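Grundbridge Robotics Club – FAQ for new members and parents

Last updated in December by whoever had the laptop. Ask at a meeting if your question isn't here.

Do I need to know how to code?
No. Helps a bit, sure. Half of last year's group had never opened a terminal. You get paired with someone who has.

When do you meet?
After school, 3:45 pm till about 5:30. Room behind the library. Late bus leaves 5:40 so pack up on time please.

What does it cost?
$89 for the year. Covers the shirt, the entry fee and snacks. Fee waivers exist, just email, no form.

What's the competition?
The Pirow Challenge. All in simulation this year, so no shipping crates, no broken servos. Every team gets the same two-armed robot and the same set of household tasks. You record demos, train a policy, upload it. Their server runs it 200 times and you get a score out of 3,000.

What did we score last time?
1,955. Mostly lost points on grasping. Fine on the reaching part.

What task are we working on now?
Pantry shelf. Cans and tins in a cabinet with two levels, robot has to pick the right one and move it where the task card says. Sounds easy. Tall can is OK, the low flat ones are teh problem – fingers come in too high and close on nothing.

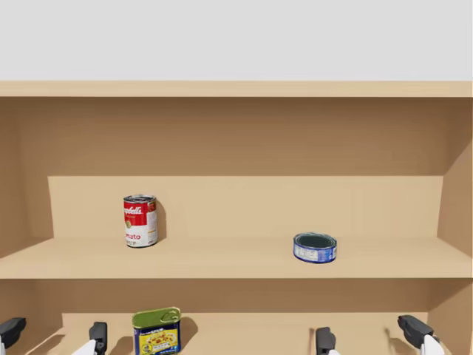

Iresha Amarasinghe: I'd add for new people that you should try the tall can first and get ten clean demos before you touch anything short. I went straight to the flat one my first month and threw out everything I recorded. Also drive slow. The policy copies your panic.

OK yes, do that.

Can I use my own laptop?
For writing code and watching replays, yes. Training happens on the Jinex machine in the corner. Sign up on the sheet, one run per team per night. Don't kill somebody elses run, even if it looks stuck. Ask first.

How do I name my demos?
Team, task, your initials, number. No spaces. "final_final2" gets deleted.

Do we ever touch a real robot?
Spring. Grewal Machine Shop lets us come in for an afternoon, closed shoes required, permission slip goes out a few weeks before. Not part of the competition.

I missed two meetings, am I out?
No. Read the notes folder, then find your partner. More than four in a row, talk to us.

Can parents come watch?
Sure, last half hour. Bring a chair, we're short on those.

Where do I turn in the form?
Front office, box marked Robotics. Not the Drama box, it's right next to it.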